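**Zasta Wandtrockner, ausziehbar**

Endlich wieder lieferbar! Der Zasta war im April komplett vergriffen, jetzt liegt die neue Serie im Lager, und wir freuen uns ehrlich gesagt selbst am meisten darüber. Er hängt an der Wand, lässt sich mit einer Hand ausziehen und verschwindet danach wieder hinter seiner Blende. Gerade in kleinen Bädern und schmalen Fluren ist das eine feine Sache (Ishbel Drummond aus unserer Werkstatt hat ihren über der Badewanne und will keinen Ständer mehr sehen).

Die Scherenarme laufen in der neuen Serie deutlich leiser, und die Stäbe sind so rund geschliffen, dass auch in Feinstrick keine Kanten bleiben. T-Shirts hängt man am besten am Saum auf, Hemden auf dem Bügel am vordersten Stab. Dort ist am meisten Luft!

**Technische Daten**

- Stäbe: 7
- Tragkraft: fast 15 kg bei vollem Auszug
- Gestell: Stahl, pulverbeschichtet
- Farben: Weiß, Lichtgrau, Tannengrün
- Lieferumfang: Trockner, Blende, 2 Wandhalter, Schrauben und Dübel für Mauerwerk
- Preis: 199 €

Für Gipskarton bitte die Hohlraumdübel mitbestellen, die beiliegenden halten darin nicht. Wer schon den Vorgänger Rivas an der Wand hat, kann die alten Bohrlöcher weiterverwenden, der Lochabstand ist gleich geblieben. Die Blende vom Rivas passt leider nicht.

**Pflege**

Feucht abwischen genügt, Scheuermilch macht die Beschichtung stumpf. Kräftig gefärbte neue Sachen, vor allem rote, die ersten Male bitte nicht direkt neben weiße hängen, solange sie noch tropfen. Stäbe und Gelenke gibt es einzeln als Ersatzteil.
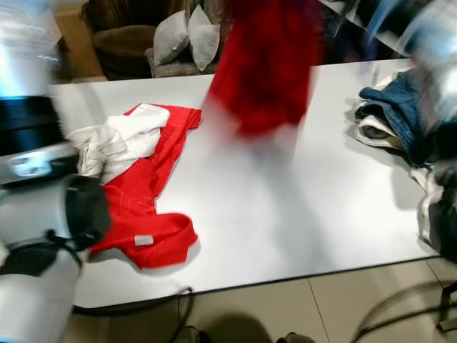

Für die Gelenke reicht einmal im Jahr ein Tropfen harzfreies Öl, danach den Trockner ein paarmal ganz aus- und einfahren.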